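The Letter from Pildale

Bríd Heffernan had kept the letter in her coat since February. She had read it 16 times, mostly on the bus, and she still did not know what to answer.

Her sister Catríona wanted to sell the house in Pildale. There were 3 rooms, a wet garden and a piano with a bad leg. "You do not even visit," the letter said. It was true, and because it was true it made Bríd angry.

On the morning she decided to go, it was raining softly. She took the early bus and sat behind the driver. The fields passed slowly. She tried to think of her mother's voice, but she could only remember her hands, which were always busy with bread or with wool.

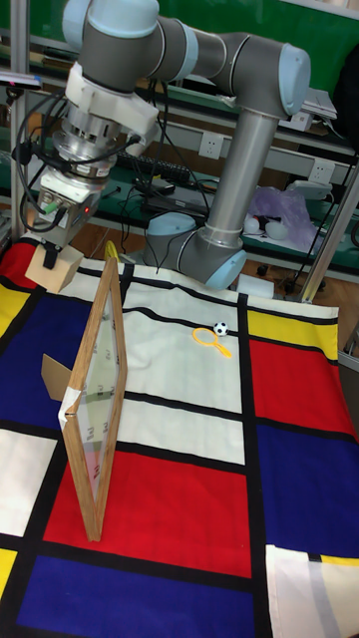
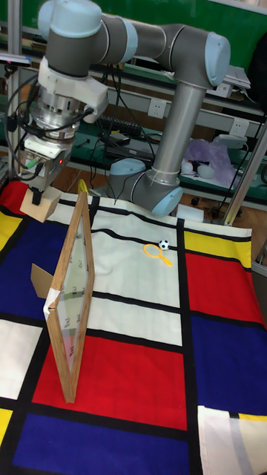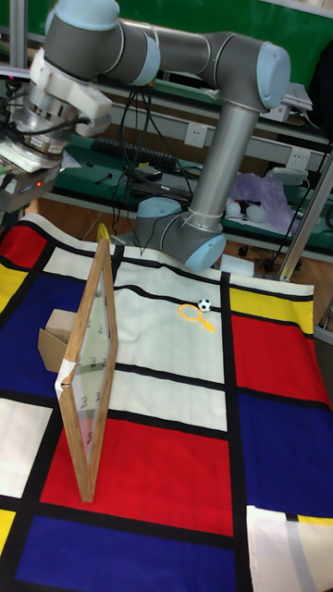

A grey arm with light blue joint caps, seen three times.

Catríona was waiting at the gate. She had become thin, and she wore their father's jacket.

"You came," she said.

"I came to see the piano," said Bríd.

They went inside without touching each other. In the kitchen the clock had stopped, and on the shelf the cups were standing in the old order, the biggest one near the window. Catríona put water to boil. For a long time they listened to it.

"Tomás Ó Dubhghaill will pay well," Catríona said at last. "He wants it for his daughter."

"Does she play?"

"Who?"

"The daughter. Does she play the piano?"

Catríona looked at her, and then she began to laugh, with her hand before her mouth, exactly as she did when they were girls in church. Bríd took the letter out of her coat. The paper was soft as cloth now. She laid it on the table between the cups and asked if there was any sugar.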